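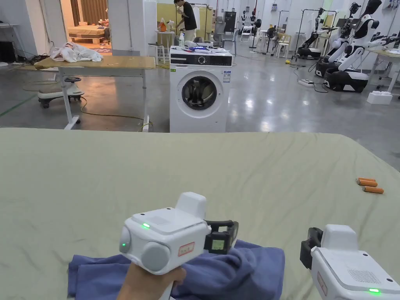 Hand-held gripper over a dark blue cloth. (supplied)

Visiting the Rivas newsroom - notes from the open day

Posted in: Community media, Visits

Got there at 9:40, doors were meant to open at ten, someone let me in anyway. Coat still wet. Rivas is a small outfit above a pharmacy in Girnley, two floors, publishes in four languages for people who came here from somewhere else and for the families they left behind. I have been reading them since the lockdown years so I was a little nervous, silly I know.

Gudrun Fagerlund runs the place and did the welcome. Short one, thank goodness. The paper started as a newsletter stapled by hand, 200 copies, mostly left in grocery stores and one barber. Now it goes out by email and there is still a print edition in December because the older readers want something to mail home.

Then upstairs to the desk. The part I came for really. During the worst of Covid they ran what they called the distance pages, families writing about parents they could not get to. Funerals on a phone screen. Flights booked and canceled and booked again. Mahfuz Mridha edited most of them and he talked for maybe half an hour without notes. They took in 900 submissions over two years and printed 62. I asked how you choose. He said badly, at first. Then they began calling every single person back, including the ones they weren't going to run, and that was when the work got slow and also better.

He read one out. A woman whose father died in Sylhet, she was in an apartment here with two kids and a fever. I wont repeat it, it's hers. Room very quiet. A bus went by and the window buzzed.

Coffee after that. Good samosas, terrible coffee.

Second session was translation, Shu-fen Hsueh and Tianyou Zeng at one table going back and forth on a single paragraph. How do you put "passed away" in a piece where the writer never once uses the word died? They disagreed for ten minutes, politely, then less politely. Great fun to watch. Shu-fen wants the English to stay a bit strange. Tianyou wants his aunt to be able to read it on the bus. Neither gave in and the paragraph is still not finished, or wasn't when I left.

The archive room is tiny. Everything from the distance pages is being scanned, plus letters readers sent in reply, 700 of them, more coming. Rupert Rüegg is doing the indexing on a system called Mokent, which he likes, on a laptop he does not. You can ask to see your own family's file - bring ID and email first, they can only take two people at a time in there.

Questions at the end ran long. Money, mostly. Print costs are up, two of the grants stop next year. Somebody asked if they would ever put up a paywall and Gudrun said no before he finshed the sentence. A man at the back wanted to know about sports coverage. Fair enough, they don't have any.

Practical stuff if you go to the next one:
Stairs only, no elevator. Ask at the pharmacy and they'll bring the archive boxes down to you.
Street parking is hopeless before noon.
Talks in English, with Bengali and Mandarin on request.
Free, but sign up, the chairs ran out this time.

Left at 1:15 with three back issues and the number of the barber.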